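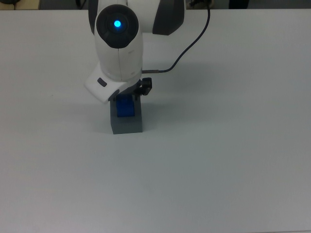
Garnet Fehr wrote to me after my last column that automatic updates should stay on for everyone, and that people who turn them off are asking for trouble. He has a point about security fixes. I still think he is wrong about the rest.

My complaint is with updates that change how a program works while I am in the middle of using it. I keep my notes in Podska. One morning in July it opened with the search box moved, the folder list hidden and two of my shortcuts assigned to something else. It took me nearly 14 minutes to find the setting that brought the folders back. The shortcuts are still gone.

Security patches and design changes should come separately. Skadora, the backup tool I use at work, already does it this way. Fixes install overnight. New features wait behind a button, and you can put them off for six months. I have never felt unsafe using it, and I have never had to relearn it before a deadline.

Garnet says most users would never press the button. Maybe so. If they are happy with the version they have, I don't see the harm. Companies say that supporting two versions costs money, and I believe them. Retraining an office costs money too, and the customer pays that bill.

Until Podska offers the choice, I will keep checking the release notes before I restart it.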